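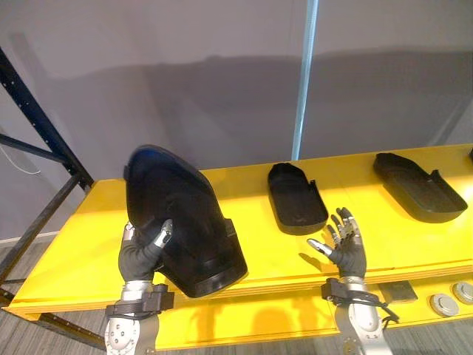 Sorting and checking molded shells and trays by hand

7 min read

If you have ever opened a carton of black plastic parts and felt your heart sink a little, this page is for you. I put off writing it for a long while, mostly because sorting parts sounds like something a person should just know how to do, but I get asked about it often enough that I finally sat down with a pot of coffee and typed out how I go about it. We get most of our molded pieces from Coppens, in cartons of 100, and the order I was working through in December came to 943 pieces all told, so I had plenty of time to think about my method!

Start with the table. Mine is yellow, and I would choose it again tomorrow. Black plastic hides its faults terribly well, and a bright, flat top makes the outline of a part stand out so you can follow the rim with your eye. If your bench is dark, lay down a sheet of plain colored paper and tape the corners. Wipe everything before you begin. Grit scratches a matte finish in no time, and matte scratches don't polish out (I have tried).

Next, bring out only a few parts. I like to have one shell in hand and a couple of the long shallow trays waiting on the table, with the carton kept down on the floor. The trays look a good deal like boot insoles, with rounded ends and a low wall all the way around, and they slide over one another if you pile them up. Lay them flat with some space between them, the long side running away from you, and the little side tabs all pointing the same way. A tray that has been turned end for end will show itself right off.

Now for the shell. Stand it upright on its squared-off lower part, near the front edge of the table, with the domed end up. Hook your thumb over the front face and let your fingers curl around the back. Don't squeeze. You want just enough grip to tilt it toward the light and away again, slowly, while you watch the shine travel along the curve of the dome. On a good shell the highlight moves smoothly. If it jumps or pinches, you have probably found a sink mark, and that piece goes in the second-look box.

Then look along the rim until you come to the small rectangular notch. Its corners should be clean. Run a fingernail around the inside and feel for flash, that thin whisker of extra plastic left over from molding. A light touch with a fine file will take it off, two or three strokes at the most, always moving away from the outer face.

The trays go faster. Pick one up from underneath with an open palm, so you aren't pinching the walls, and sight down its length to see if it has a twist. Set it back on the table and press gently at each end. If it rocks, it's warped. Check that the tab is whole, since a cracked tab is easy to miss and you will be cross with yourself later on.

For packing, I use the Pralero divided boxes for shells and ordinary flat cartons for trays, with a sheet of tissue between layers. Write the lot on the outside before you fill the box. My last lot was 578, and I wrote it on the lid of the wrong carton, so now I write on the side.

Take a break when the parts all begin to look alike. I stop at the end of each carton, stretch my back, and wipe the table down again before opening the next one.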